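Categoria: Clubes e Competições > Garras e manipulação
Tempo de leitura: 2 min

garra_torta
Nosso clube vai inscrever a garra manual na prova de organização de objetos, em janeiro. A ideia é gravar 700 demonstrações e treinar em cima disso. Vocês acham que dá?

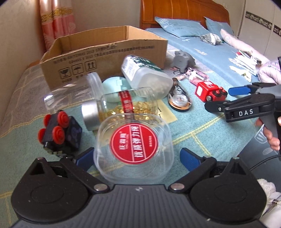
parafuso26
Demonstração em casa me deixa com um pé atrás. Fiz 25 numa tarde e metade foi pro lixo, porque eu pegava tudo do mesmo jeito. O pote de cápsulas deitado eu até queria ver, vidro com tampa de metal é chato de pegar. Mas em cima de lençol? A mesa da prova é dura.

garra_torta
O regulamento não fala em mesa dura. Onde você leu isso?

Dravetti
Item 2 do anexo, "superfície rígida". E discordo do parafuso: lençol cede, obriga a variar a pega. Eu misturaria os dois.

parafuso26
Misturar é bonito no papel. O time da Rostosier misturou e a garra amassava todo copo plástico.

Ana
Amassava por causa da força de fechamento, a superfície não tinha nada a ver. Eu estava nesse time.

parafuso26
Tá, mas 700 sem separar nada pra teste eu continuo não comprando.

garra_torta
Separo 26 então. Amanhã leio o anexo.

Usamos cookies para melhorar sua navegação. Aceitar | Preferências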